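Still doing my own dishes

My sister-in-law sent me another robot video last week. You know the kind. A white plastic humanoid folds a T-shirt in a sunny kitchen, there's piano music, and the comments are full of people asking where they can put down a deposit. She wanted to know if I'd changed my mind yet. I have not.

I watched it with my thumb over the corner where the "4x speed" label sits, trying to imagine it at the pace it really ran. One T-shirt. A nice flat one, already turned right side out, alone on an empty counter. My laundry has never once looked like that. Mine comes out of the dryer in a knot with a fitted sheet wrapped around it and a sock inside the sheet.

I spent nine years on the packing side of a mail-order warehouse outside Brennan, so I come at this from the shop floor as much as the kitchen. We had automation. Conveyors, a carton taper, a label machine that I would have married. Those things were great because somebody had arranged the whole building so every box came at them the same way. The minute a box came down sideways, a person walked over and fixed it. I was often the person.

What never got automated in my time was the returns bin. Everything people send back, mixed together, some of it out of its packaging. Reach in, take one thing, look at it, put it where it goes. A teenager learns that job before first break. Our manager had a man from Ziltthorpe come in to quote on a robot picker, and he was very pleasant until he saw the bin. Then he started asking whether we could pre-sort it. I said sure, who did he think would be doing that?

Loan Kim, who I worked next to for most of those years and who is much more hopeful than I am, says I'm stuck in the past. She's at Pillirgate now, and she tells me the cameras are far better and the software can handle things it hasn't seen before. Fine. I believe her that it's better. I asked how many picks it made on its best shift and she said 2698, which sounded good until I asked how many times a person had to step in. She said 122. That's somebody's whole day, walking back and forth to a machine.

And a warehouse is the easy version. It has flat floors and good lights and no dog. Think about what's in the drawer under your bathroom sink. A hairbrush, say, which is all bristles at one end and a skinny handle at the other. A bottle that rolls when you nudge it. A clear thing on top of a shiny thing. You don't think about any of it when you grab the brush at seven in the morning.

I'd love to be wrong. My knees are bad and I hate cleaning the tub. If Brumska or whoever else wants to sell me a machine that clears a table after supper, with the actual supper on it, I'll come and watch, and I'll bring my own dishes. Until then I'd like to see fewer T-shirts and more bins, at normal speed, with the misses left in.

I told my sister-in-law all this and she sent back a thumbs up and another video. That one was making a latte.
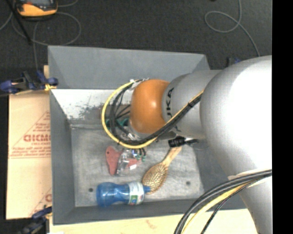

One bottle, one hairbrush, one pinkish-red thing, and a whole lot of cable.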